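4.2 Steeping conditions and the moisture of fruit-filled quick breads

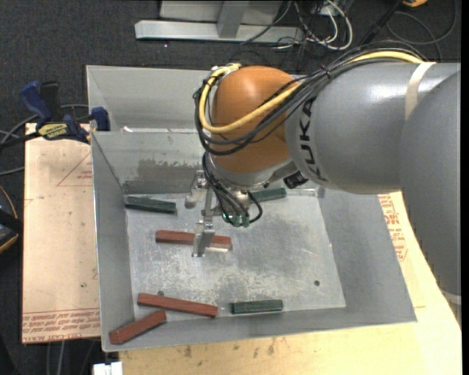 Figure 3. KUKA arm over a grey sheet-metal bin holding dark green and reddish-brown blocks.

The second set of bakes dealt with the liquid in which the dried fruit was soaked before mixing. Recipes for fruit loaves commonly call for an overnight soak in black tea, but they seldom give a leaf weight or a water temperature, and the volume of liquid carried into the batter is left to the judgment of the baker. Majumder's earlier notes on the Corby loaf, a plain tea bread with sultanas and candied peel, treat the soak as a flavouring step only. The results in Section 4.1 suggested that it also has a measurable effect on crumb moisture, and the bakes described in this section were designed to separate the two.

All loaves were made to the base formula in Table 2, with the fruit held at the same weight throughout. The tea was a blended black leaf sold under the name Talska, bought as a single lot and kept in a closed tin. Two steeping strengths were used. The weaker was brewed at the rate printed on the packet; the stronger used double the leaf in the same water for the same time. Both were strained through muslin and brought to room temperature before the fruit was added. A plain water soak served as the control.

Fruit was soaked for either two hours or 17 hours, covered, at room temperature. After soaking it was drained in a sieve without pressing, and the drained liquid was weighed. The batter liquid was then made up to the formula weight with the drained tea, so that differences in the finished loaf would come from liquid held inside the fruit and not from the batter itself. This correction is rarely made in home baking, where the whole bowl is usually tipped in, and it should be kept in mind when the results are compared with published recipes.

Thirty-one loaves were baked in all. The unbalanced number reflects one repeat, made after a thermocouple came loose during a control bake; the original loaf was discarded and is not included. Baking was carried out in the Rirnora deck oven described in Section 3, with loaves placed one to a shelf in the centre position. Loaves were turned out after ten minutes, cooled on wire racks to room temperature and wrapped in waxed paper. Moisture was determined on crumb taken from the middle slice, with visible fruit removed by hand.

Soaking time had a clear effect and steeping strength did not. Crumb from the long-soak loaves was moister on the first day, and the difference had widened by the third. Short-soak loaves behaved much like one another whichever liquid was used, and on the third day their crumb had become firm next to the fruit. This agrees with the account given by Yu, in which partly hydrated fruit continues to draw water from the surrounding crumb during storage. Fruit that has already taken up most of the liquid it can hold has less capacity to do so.

Steeping strength did change the colour of the crumb and the scores of the tasting panel. Loaves made with the stronger tea were darker throughout and were described as more bitter, particularly at the crust. The panel preferred the weaker tea at both soaking times. Several panel members noted a dry or puckering sensation with the stronger tea and marked the loaf as drier, although the measured moisture was no lower. We take this to be a response to tannin — it was absent from the water controls — and it may account for the common advice that an overbrewed soak dries out a loaf.

Loaf volume was not affected by either treatment. A slight collapse at the centre was seen in about two of the long-soak loaves, both from the same batter, and is attributed to uneven distribution of the fruit. Dusting the drained fruit with a portion of the flour, as many recipes direct, was tried in preliminary work and made no difference to sinking in a batter of this thickness. It was not continued.

Some limits should be stated. Only one leaf was used, and smoked or scented teas may behave differently because of their added oils. The peel was a commercial product already saturated with syrup, and it took up very little liquid under any condition. Sultanas and raisins were not compared. Sugar was held constant, so the results cannot be applied directly to reduced-sugar loaves, where stored crumb would be expected to firm sooner. The effect of butter content on the same measurements is taken up in Section 4.3.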